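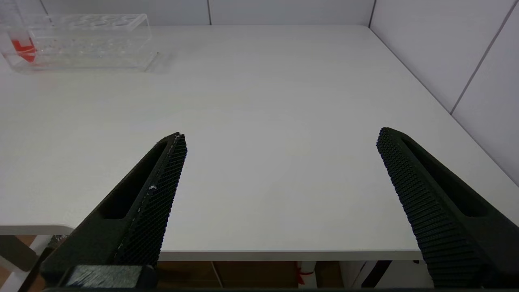
**Ticket 2319 -- Kuvis close-up lens set, stuck filter + soft corners**

Status: open, waiting on customer
Product: Kuvis screw-in close-up set, 4 pieces
Bought from: Nunstead store, online order
Opened: 18 September 2023

**Reported**

Customer says two lenses from the set locked together after stacking. Won't unscrew. Also says pictures are soft at the edges "even the good one". Wants refund or swap, doesn't mind which. Shoots coins and stamps, mostly on a copy stand. Kit lens, says the thread matches, no adapter ring.

**First reply sent**

Asked for:

- which two are stuck
- what order they were stacked in
- aperture used for the soft shots
- one full size file, not a screenshot

Told them not to use pliers. Please nobody tell them pliers, we had a bent ring in April over exactly this.

**Customer back, same day**

Stuck pair is +4 and +10. The +10 went on the camera first, +4 in front of it. All shots wide open becuase the room is dark. Tried the freezer already, no luck. Sent one file, stamp sheet, corners are mush but center is fine.

**Notes**

Soft corners -- not a fault I can see from this file. Single element lenses, wide open, stacked, flat subject. Corners will go. Exif says shutter 1/40, so could be some shake in there too, but the center is sharp so probably not the main thing.

Asked them to reshoot:

1. +4 only, once it's free. If not, use the +2
2. f/8 or f/11
3. self timer, 2 seconds
4. stabilizer off on the stand
5. ISO up to 600 or whatever the nearest setting is, don't go crazy

Stuck rings -- sent the usual:

1. Take the pair off the camera lens first. Unscrew by the ring closest to the body
2. Wide rubber band round each ring, one per ring
3. Light grip, flat fingers. Squeezing hard makes the ring oval and it binds worse
4. Turn counter clockwise, front ring only
5. Still stuck: press the front rim flat onto a rubber mat, turn the back one with the palm

No oil. It creeps under the retaining ring and onto the glass.

**Update**

Rings came apart on step 5. Customer reports a "gritty" feel on the +4 thread. Asked for a close photo of the thread. If there's a burr we swap that one piece, not the whole set. Stock shows replacement +4s on the shelf at Nunstead, none at Stultus.

Reshoot came in too. +2 alone at f/8, corners much better. +2 and +4 together still a bit soft at the far left. Could be the stamp sheet not lying flat, or the camera's not square to the base. Asked them to put a small mirror on the base and center the lens in its own reflection. Hasn't answered yet.

**Side question from customer**

Can the polarizer stay on? Yes, but put it at the very front, else it turns every time you add or remove something. With three rings on there it will probably darken the corners at the wide end. Zoom in a bit.

Also asked if a Sabatier slim ring would fit in the stack. Front thread on those is shallow, I wouldn't screw anything into it. Told them that.

**To do**

- thread photo from customer
- if burr: send +4, no return needed, value's under the limit
- product page says "combine in any order". Needs changing, strongest goes nearest the camera. Customer did it right but other people are going to read that line
- add rubber band steps to the care sheet, the current one just says "unscrew gently" wich is no help
- close after 10 days if no answer, reopen if they write back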